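Ticket 226 - Red pleated cover, hem gone wavy after wash
Product: Skomix floor cushion cover, red, large
Opened by: Solène Ferrand, Esthorpe
Status: Closed
Opened: May 8, 2019

Customer's message

I bought two of the red covers from your Renier shop in October. One has been washed and the other has not. The washed one has a bottom edge that goes up and down instead of lying straight, and the pleats near the sides have opened out. The washed one also came out covered in lint from a gray blanket that was in the same load. The label says machine wash, so I would like to know if this is a fault or if I did something wrong. I can return it but I would prefer to keep it if it can be fixed.

First reply from support

Thank you for the details. Please tell us the wash temperature, the spin speed and how the cover was dried. Please also check whether the hem stitching is still whole. Run a finger along the inside of the edge and look for loose thread or gaps.

Customer's reply

Cool wash, spin at 800, then hung over a rail by the bottom edge. The stitching is whole all the way along. I put the cover back on the cushion to see if it would pull straight and it did not. The pleats over the middle look the same as on the other cover. It is mainly the edge.

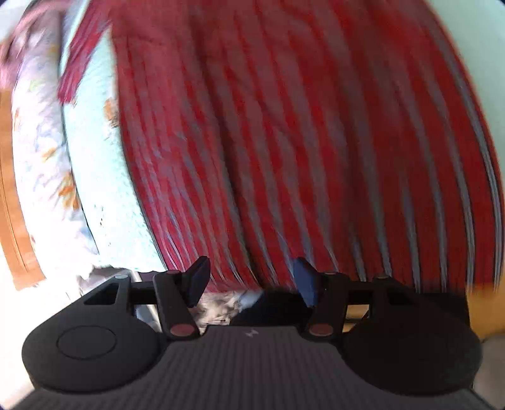
Support notes

The spin speed is fine for this fabric. Hanging by the hem is the likely cause. The weight of the wet cover pulls on the edge between the pleats, and the edge dries in that shape. With the stitching whole, this is not a seam failure and no replacement is needed at this point. Asked El Sherbiny in the workroom, who agreed.

Steps sent to customer

1. Take the cover off the cushion and shake it out outdoors. Remove lint with a dry clothes brush, working along the pleats - going across them pushes the fibers deeper.
2. Dampen the bottom edge only, using a spray bottle.
3. Lay the cover flat on a towel. Close the pleats by hand and pin the hem every few inches.
4. Steam from above for up to 11 seconds per section. Do not press the iron down on the ridges.
5. Leave pinned overnight and put it back on the cushion when fully dry.

Customer's reply

Did this twice. The first time I took the pins out too early. After the second try the edge is much better, with one small wave left near the zipper that I can turn to the wall. Most of the lint came off with the brush.

Closing note

Customer is keeping the cover. Drying instructions added to care sheet 73: dry flat, do not hang by the hem, wash apart from blankets and fleece.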